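Fitting board with cut-out slots, pieces keep sticking, board slides about on table

Asked by Shobha Acharya
Jun 3, 2020
14 shares

Hi all, quick one hopefully. I've made a fitting board, the sort where you drop each piece in its own slot. White sheet, blue pieces, slots cut right through and a few outlines just drawn on for the ones that only need to sit on top. Sheet is 385 x 255 mm. Cut it myself from a Flundach offcut, the pieces came as a bag from Onia so I had to cut the slots to suit them and not the other way round.

Two problems.

1. Some pieces go in lovely, others jam halfway and you have to pull the whole board up to push them out from underneath. Worst are the ones with a rounded top, nothing to get hold of once they're down.

2. Board slides. Table is dark and very smooth, the minute you press on one side the far edge creeps away. Two hands is fine, one to steady and one to place, but the idea was you could use either hand and have the other free for the next piece.

Have tried candle wax in the tight slots. Helped for a day maybe. Also tried blu tack under the corners but it lifts the sheet and then it flexes in the middle and things pop back out, so worse than before.

Don't really want to start the board again, marking out took me most of a weekend. Is it worth filing all the slots or is there a cleverer way? And what do people put under these?

Thanks in advance, Shobha

3 answers

Answer 1
27 found this useful

Slots are too tight, simple as that. If you traced round the pieces with a pencil and cut to the line you'll have some spot on and some a hair under depending how the pencil leaned. Been there.

What I do:

Go round with every piece and mark the bad slots with a bit of masking tape. Don't touch the good ones. Flat needle file for the straight sides, round one for the curves, a few strokes and try it, a few strokes and try it. Very easy to go too far and then the piece rattles and you cant put it back. Finish with 300 grit folded over a lolly stick. Wipe the dust out before you test or you'll think it's still tight.

Then break the top edge of every slot, even the good ones. Just a tiny slope all round so the piece finds its own way in. This made more difference on mine than the filing did, should of done it first.

For getting them out — finger notch. Half moon on one side of the slot, big enough for a fingertip. Put all the notches on the same side of the slots, mine are all over the place and it's annoying. If there's no room between slots then a small hole underneath to push up through, but that's no use with the board flat on a table, you're back to lifting it.

Sliding: non-slip drawer liner, the rubbery mesh stuff. One piece cut slightly smaller than the sheet so it doesn't show. Not four little squares in the corners, whole thing, else you get the flex again. Tullska do one that's thin enough, sold in a roll. Don't glue it, just lay it down and put the board on top.

Peadar Buckley

Comments (3)

Shobha Acharya: brilliant thank you. Is the liner ok on a polished table? it's not mine

Peadar Buckley: I lift mine off at night. Left one down over a hot spell once and it left a pattern, came off with warm soapy water but gave me a fright

Shobha Acharya: will lift it then!!

Answer 2
2 found this useful

just get a bigger heavier board? or clamp it

Answer 3
9 found this useful

Agree with most of the first answer, wouldn't bother with the 300 grit on a white sheet though, it can leave the edge greyish and it shows. Sharp blade held upright and scraped along does the same job cleaner.

Couple of other things. Check the pieces before you blame the slots. I had a bag of 30 and a few had a little nib left on where they'd been trimmed, took it off with nail clippers, straight in. If one piece jams in a slot but its twin doesn't, it's the piece.

Also work out which order they get placed. If people start near the front edge they end up reaching across loose ones and knocking them out with a sleeve. I number mine in pencil from the far side forwards. Taller ones last.

And keep waiting pieces on a plain bit of the table to one side, or in a shallow dish. I used a Muriithi lid for ages. If they're left lying on the board itself you spend half your time shuffling them off the slot you want. Light from the side helps as well, white slots in a white sheet are murder to see with a lamp straight overhead. I ran a grey pencil round the outlines in the end and that sorted it, did mine over a couple of evenings back in April and it hasn't rubbed off yet 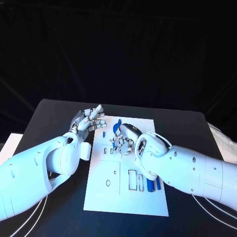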